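Skarstead Hall, walk-round before the winter lets. Done 3 December 2022 by Anneliese Engelhardt, with Vivek Tyagi on the ladder and Mamta Pal reading out last April's answers so we could enjoy how many are the same.

Marks: **OK** is fine. **FIX** needs doing before the next hire. **WATCH** means it will be a FIX by spring and we all know it.

## 1. Ways in and out

- [x] Front doors open outward, full width. **OK.** The left one sticks at the bottom and then gives all at once, so stand clear of it.
- [x] Panic bar on the north exit. **OK.** Replaced in April. Opens at a light push, which a toddler demonstrated at the last birthday party.
- [ ] Path outside north exit clear for its whole length. **FIX.** Four bags of mulch and a wheelbarrow. The mulch was here in April too. It has started growing things.
- [x] Exit signs lit. **OK**, all of them, including the one over the broom closet. The sign over the broom closet is **FIX**. It is a very good sign and it points at brooms. Vivek will take it down.
- [ ] Stair rail to the balcony. **WATCH.** Wobble at the third bracket. Vivek tightened it and now it wobbles at the fourth.
- [x] Capacity notice posted by the main doors. **OK.** Reads 208 seated. Somebody has added "thin people" in pencil. Erased.

## 2. Fire things

- [x] Extinguishers on their hooks, pins in, gauges in the green. **OK** in the main room, kitchen and stage left.
- [ ] Extinguisher, stage right. **FIX.** Present, charged, and holding a door open. Put back on its hook during the inspection and found holding the door again before we left. Buy a doorstop. Buy two.
- [x] Smoke alarms tested by button. **OK.** The one outside the restrooms is loud enough to count as a hazard in its own right, but it passes.
- [x] Fire blanket in kitchen. **OK**, though it had been hung behind the aprons. Moved the aprons.
- [ ] Curtain flame treatment certificate on file. **FIX.** We have a certificate. It is for curtains of a different color. Mohit Prajapati is calling the supplier, who may remember which hall has ours.
- [x] Nothing stored in the boiler room. **OK**, if you don't count the nativity camel. Camel moved to the balcony closet, so now it's **OK** without the asterisk.

## 3. Tables, chairs and other things that pinch

- [x] Folding chairs: hinges, feet, seats. **OK** after pulling seven with split feet. They are by the back door with tape across them. The tape means do not sit. Last year's tape was read as "reserved."
- [ ] Long folding tables: leg locks. **FIX** on two. The lock slides across and looks shut, then lets go when you lean. Tagged red and stacked separately.
- [x] Card tables. **OK.** Ugly, sound.
- [ ] Table cart. **WATCH.** One caster has opinions. Load it evenly and pull, don't push.
- [x] Edges and corners at child height. **OK.** Somebody glued foam on all of them and somebody's child ate a little of it. Foam checked and the chewed corner redone.

What gets put on a table matters as much as the table does. Keep things back from the edge, keep the heavy ones in the middle, and don't leave anything flat and slippery where a sleeve can take it to the floor. The pancake breakfast lost eleven plates in one morning and ten of them went the same way. 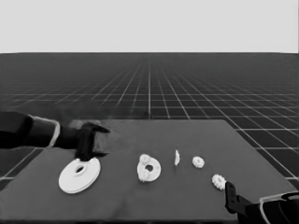

*Section 3: white disk on a dark tabletop, gripper just above and behind it.*

Comment from Mamta: can the plates please live on the lower shelf. The upper shelf is for people who are Vivek. Agreed, and done while we were standing there, which makes it the fastest action in the history of this list.

## 4. Kitchen

- [x] Range: all burners light, all knobs return to off. **OK.**
- [ ] Range hood filters. **FIX.** Greasy. Mohit Maurya says they were cleaned in April and has a dated note to prove it. The note is also greasy.
- [x] Refrigerator temperature. **OK.** The thermometer inside and the display outside agree for the first time since we bought the thermometer.
- [ ] Contents of refrigerator labeled. **FIX.** Found one tub marked "DO NOT THROW OUT," no name and no date. Thrown out.
- [x] Hot water at the hand sink. **OK.** Slow to arrive, then very much there. There's a warning sticker over the faucet and it should stay there, whatever the bridge club thinks of the typeface.
- [x] Knives in the locked drawer. **OK.** Key is where it should be. Not writing that down on a sheet we pin in the hallway.
- [ ] Floor mat by the dishwasher. **WATCH.** One corner curls. Flipping it over gave us a different curled corner.
- [x] First aid box: complete and in date. **OK** after restocking. It had one eye patch, a great many safety pins and no bandages at all. It now has bandages.

## 5. Electrical

- [x] Outlet testers run on every outlet we could reach. **OK** apart from the next line.
- [ ] Double outlet behind the piano. **FIX.** Cracked faceplate. Taped over for now and switched off at the panel. The Drondham folk evening uses that one for the tea urn, so somebody needs to break it to them gently. Not me, I did it last time.
- [ ] Extension cords. **FIX.** Three retired. One of them was three cords in a chain, under a rug, feeding a fan heater. The heater has also been retired. The rug is innocent.
- [x] Panel labels match the circuits. **OK.** "Mystery" has been traced at last and is the porch light. Relabeled, with some regret.
- [x] Stage lights: safety chains on. **OK.** Vivek checked each one by hand and came down gray with dust.
- [ ] Emergency lighting, battery test. **WATCH.** Everything stayed on for the full 60 minutes except the lamp over the coat rack, which gave up near the end. Battery on order.

## 6. Floors and restrooms

- [x] Main floor: no lifted boards. **OK.** The soft spot near the stage is still soft and still no softer. We stood on it in order of weight and stopped when it got personal.
- [ ] Entrance mat. **FIX.** It has gone beyond worn and is now mostly a drawing of a mat. Vikora quoted for a new one and the quote is in the folder.
- [x] Restroom grab bars. **OK.** Pulled hard on both.
- [x] Emergency cord in the accessible restroom reaches the floor. **OK.** It had been tied up neatly out of the way by someone tidy. Untied. Please leave it long and ugly.
- [ ] Wet floor signs. **FIX.** We own two and can find one. The other was last seen at a Halloween party as part of a costume.
- [x] Drains run. **OK.**

## 7. Outside

- [x] Gutters. **OK.** Cleared by Mohit Maurya, along with a tennis ball and a spatula.
- [ ] Ramp surface. **WATCH.** Grip strips worn at the top. Fine in dry weather, which we don't expect to see again soon.
- [x] Salt bin full. **OK.** Lid closes. Scoop tied on with wire after the events of last winter.
- [ ] Parking lot light, east pole. **FIX.** Comes on at noon and goes off at dusk. Malhotra Electric will look at the sensor.
- [x] Dumpster lids and fence. **OK.** Raccoon-proof, according to the hauler. The raccoons haven't been asked.

## Who is doing what

| Job | Who | Note |
|---|---|---|
| Mulch and wheelbarrow | Mohit Maurya | It's his wheelbarrow |
| Broom closet sign | Vivek | Keep it, we may get a real exit there |
| Curtain certificate | Mohit Prajapati | Ask for the color by name |
| Table leg locks | Vivek | Red tags stay on until both hold |
| Hood filters | Mamta | Soak overnight |
| Doorstops, wet floor sign | Anneliese | Receipts this time |
| Outlet behind piano, east pole light | Malhotra | One visit for both, please |
| Entrance mat | Mohit Prajapati | Quote is $661, fitting included |

The repair fund stands at $1,083, so the mat goes ahead and the ramp strips wait for whatever is left after the electrician. If the ramp gets slick before then, use the salt and the side door.

## Comments added after the walk-round

**Mohit M.:** The mulch is for the beds. The beds are frozen. I will move it to the shed.

**Mamta:** The shed is full of chairs.

**Mohit M.:** Then I will move the chairs.

**Anneliese:** The chairs in the shed are the ones we failed in April. They can go to the dump, with the seven from this time. Please don't bring any of them back because they "only need a screw."

**Vivek:** Third bracket is wobbling again. Fourth is now fine. I'm bringing longer screws.

**Mohit P.:** Curtain supplier called back. Ours are listed as "oatmeal" and the certificate we have is "claret." They are mailing the right one and would like the other back.

**Mamta:** Found the second wet floor sign. It was in the nativity box under the camel. Take it off the shopping list.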